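Trindade (hill town)

Trindade is a hill town and former spa resort, built on two terraces above the Kisus river. The upper terrace holds the old quarter, with the covered market, the bathhouse and the parish church. The lower terrace was laid out later around the railway station and has most of the hotels. A flight of 132 steps joins the two, and a small bus makes the same trip by road every half hour until eight in the evening.

History

The town grew up around a warm spring on the upper terrace. Visitors came for the baths from the coast and from Andbridge, the nearest port, at first by mule track and then by rail. The bathhouse closed when the spring's flow weakened, and the building stood unused for many years before reopening as a town museum. Its tiled plunge pool has been kept, though it is no longer filled.

Getting there

Trains run from Andbridge through the Jalline gorge, and the last part of the line is single track. The station has a waiting room and a ticket window that shuts for lunch. Drivers should use the car park on the lower terrace, which has 280 spaces, as the streets of the old quarter are closed to visitors' cars.

Sights and walks

The covered market is open in the mornings and sells cheese, honey, cloth and household goods. From its back gate a signed path climbs to the Jalline viewpoint and returns along the river. The path is steep in its upper part and can be closed by snow in February. The church tower may be climbed on request.

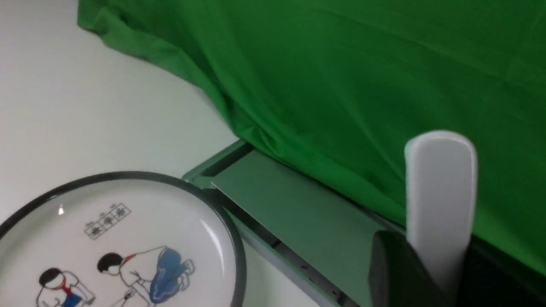 Lefteris Liapis holds that the walk is better done the other way round, starting by the river, and that the signs at the top are easy to miss in either direction. Bernice Quaye disagrees and prefers to get the climb over before the sun reaches the slope.

Places to stay

Most rooms are on the lower terrace. The old quarter has 2 guest houses, both near the church, and a hostel that closes in winter.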